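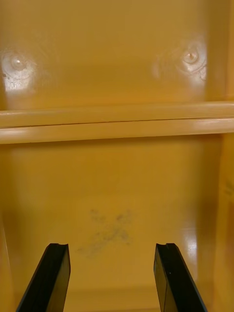 Fustbridge library to lend garden tools from March

Gardeners in Fustbridge who have ever stood in a hardware store doing sums over the price of a hedge trimmer they would use twice a year may soon be able to keep their money in their pockets. The town library on Skusov Street will begin lending garden tools in March, and anybody with a library card will be able to borrow up to three at a time, free of charge, for two weeks.

The collection opens with 348 items, from hand trowels and bulb planters right up to a pair of wheelbarrows and a lawn aerator that has already been spoken for by half the staff. There are long-handled loppers, edging irons, seed spreaders, soil sieves, a good many rakes (leaf rakes and bow rakes both, and yes, there is a difference), and a shelf of smaller things for children, so that a family can come in for a spade and go home with something for everybody.

Stanisława Ziółkowski, the head librarian, has wanted to do this for the better part of her time in the job. She grew up over on the east side of town, where her grandmother kept a vegetable patch behind the house and where, she remembers, one good digging fork used to travel up and down the whole street from April until the beans were in.

"You would go next door to ask for the fork and come back an hour later with the fork, a jar of pickles and all the news," Ziółkowski told us over a cup of tea in the reading room. "I don't suppose we can manage the pickles. But I would love for people to get talking at the desk about what they are growing, and if somebody wants to bring me a tomato in August I will not turn it away."

Most of the tools came from local households. When the library put out a call last fall, the staff expected a few boxes and cleared a corner of the back office to hold them. The corner was full by the end of the first week, and the office by the end of the second, and for a while anyone who wanted the photocopier had to step over a row of hoes to get to it. Kwiatkowski, the hardware store on the square, then offered its upstairs storeroom and spent a good part of the winter sharpening blades and fitting new handles where the old ones had split. The store also sold the library its pruning shears at cost.

Borrowing will work in much the same way as it does for books. Every tool has a tag with a number on it, the catalog can be searched from home, and anything that is out on loan can be put on hold. Tools may be renewed once, as long as there isn't a line of people waiting. Late returns will cost 20 cents a day for hand tools and 80 cents a day for the larger items, and there is no charge at all for ordinary wear, so a borrower who brings back a spade with a few more scratches than it left with has nothing to worry about. What the library does ask is that soil be knocked off and blades wiped down before anything is returned. A brush and a bucket will be kept by the side entrance for those who forget.

Power tools are being left for later. Ziółkowski said she would like to offer a couple of electric trimmers and perhaps a small tiller, but that the insurance has to be settled first and she would sooner open with what she has than wait another season. Ladders are off the list for the same reason.

Alongside the tools there will be a seed drawer, stocked with 500 packets for the opening. These are mostly the plain, reliable things that do well in our heavy ground: peas, chard, runner beans, marigolds, sunflowers, a few kinds of lettuce. Cardholders may take five packets each, and anyone who saves seed at the end of the summer is warmly invited to drop some back in, labeled if possible. Envelopes and pencils are in the drawer.

The library is also planning a run of evening talks to go with the collection. The first will be on pruning fruit trees, which is a subject with strong feelings on every side in this town, and will be followed by one on composting and another on growing vegetables in pots for people who have a balcony or a doorstep in place of a yard. Talks start at 6:30 p.m. in the children's room, where the chairs are low but the heating is excellent. The Prineter Bakery has promised rolls for the first one.

People who would still like to give tools are asked to call ahead, as space is tight. The library has all the rakes it can use. It is short of kneeling pads, watering cans, left-handed pruners and anything sturdy for carrying leaves, and it would be especially glad of a second wheelbarrow pump, the first having gone missing somewhere between the storeroom and the side entrance.

Tools can be picked up at the side entrance during regular library hours, until 5 p.m. Library cards are free to all residents of Fustbridge and the surrounding villages, and new borrowers should bring something with their address on it. The seed drawer is next to the large-print novels.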